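An afternoon at the Pindport open day

2025-10-02

I promised a few people at work that I would write up the Londden open day, and then put it off. It was held at their unit in Pindport, a short walk from the ferry terminal, and I went over on the morning boat with Gavin Cowie, who used to run the panel shop where I served my time.

The invitation said 146 people had signed up across the day. We were in the second group after lunch. They gave us a badge, a cup of tea and a floor plan, and then let us wander between the benches until the talks began. I liked that. At the last event of this sort I went to, in July, we were herded behind a rope and saw most of it on a screen.

The bench I stayed at longest was the small parts one. The job is sorting electrical bits of the sort you find in any control panel, with one arm on a white table and a small camera down at the gripper. The man running it had a monitor turned round so that visitors could follow what the arm sees. I had expected something tidy. Up close, the view is mostly whatever the fingers happen to be near, and quite hard to read until you get used to it.

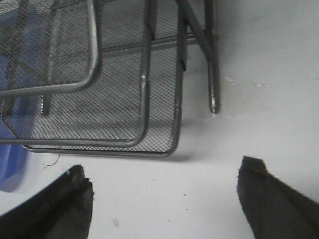
Gripper camera view, fingers open, with wire mesh above them.

Mesh is awkward stuff for a camera. You get the wire, whatever is behind the wire, and the shine off the tubing as well, and the software has to decide which of those it cares about. I asked whether they had thought of swapping to solid trays. The answer was that customers have what they have, and an office letter tray is a fair stand-in for the wire baskets you find in half the stores rooms in the country. Gavin agreed with that. His old shop was full of them.

We stood at the side of the table for a good while. There is no cage on this one, only a line on the floor and a member of staff asking you to stay behind it. The arm is smaller than I had pictured and quieter too, and you could talk over it without raising your voice. 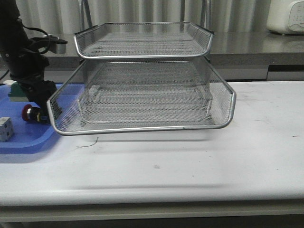

What I wanted to know was how long it takes to teach a new job. They told us they start with 50 runs done by a person guiding the arm, look at where it goes wrong, and then add more of whatever it found hard. That seemed a low number to me. The man said it is enough to get going and nowhere near enough to leave it alone overnight, which I thought was a straight answer.

Gavin had more to say about the parts. He spent 46 years wiring panels and has opinions on what should be picked up by which end. A stop button is heavy at the head and will roll if you take it by the body, or so he says. Modules with a notched housing are worse, as there are few places where two flat fingers can get a decent hold. He told the man all this at some length, and the man wrote some of it down. 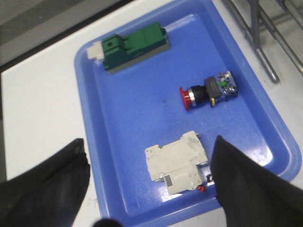

The rest of the day

There were two other stands worth a mention. MacBrayne had a pallet truck that follows a painted line, which was sound enough but nothing I had not seen before. Beveo were showing labelling software. I sat through the first 3 slides and went to find more tea.

The talk at the end was on costs, and it was shorter on figures than I would have liked. They did say the small arm can be hired by the month, and I have asked for a price. If it comes in at a sensible level I will put it to our own people — we have a returns bench that takes up far too much of somebody's week.

Parking at the unit is poor, so take the boat if you go. The last one back leaves before the talk has properly finished and we had to slip out during the questions.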